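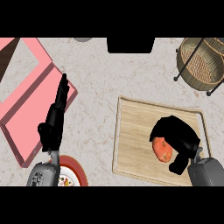

A morning at Urnetti: plenty of countertop, not much kitchen

Home Visits Equipment Software Letters Subscribe

November
By our automation correspondent

Urnetti held its open day on a Tuesday, in a two-story building behind the freight yard in Brendel. I went to look at Meesuk, the company's simulated kitchen for training and testing two-armed robots. The brochure says it will "shorten the road to the real counter." I have read that line, or one very like it, in the brochures of three other firms.

The visit started at 9:30 with a talk. Meesuk is sold by the seat, at $600 a month, and a seat gets you the simulator, a library of 232 kitchen objects and a pair of arms with multi-fingered hands. You can bring your own arm model, but that is a paid service, and the price was "to be discussed." I asked for a range and did not get one.

After the talk we stood behind an operator's chair and watched the counter on a big monitor. It does look good. The marble has veining that wanders in a believable way, and the wicker basket in its black wire stand is better than it needs to be. There was a pink tray, a plate with a red rim, and a light wood cutting board with a vegetable on it for the right hand to go after. The left hand had the tray side of the counter to itself.

My trouble is with what the good looks are for. A buyer from a food-prep company will see the marble and assume the rest has been done with equal care. So I asked about contact. How does a finger slip on a wet skin? Does a soft tomato give when you squeeze it? The answer was that everything on the counter is a rigid body in the current release, with soft items "on the roadmap." For anyone who handles produce for a living, that is a large hole.

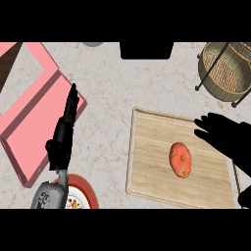
Meesuk on the monitor: two hands, one tomato, a cutting board.

Then came the numbers. Urnetti says its reference task, picking up one item from the board and setting it on the tray, was run 827 times before the open day. I asked how many of those runs ended with the item on the tray. The figure exists, I was told, but it is being checked. Fine -- but then why put the first number on a poster in the lobby?

I did get a turn at the controls. The hands follow yours with a small delay, and I got used to it faster than I expected. Judging depth was harder. From a single high view I kept guessing wrong about how far my fingers were above the board, and switching views took me out of the task each time. The operator was clearly quicker, with a lot more practice.

Some things I liked. Resetting the counter takes one key. Recordings save in a plain format you can open without Urnetti's own viewer, and the manual is short and readable. If you need many tidy practice runs with hard objects, the seat price is fair.

Brerkach, the rival package, was mentioned only once all morning, by another visitor who asked for a side-by-side test on the same task. Urnetti said it would welcome one. I have written to both companies to ask for a date and will report if either replies.

Lunch was sandwiches, made by hand.

Get our visit reports by email. Enter your address to join the newsletter. You can unsubscribe at any time.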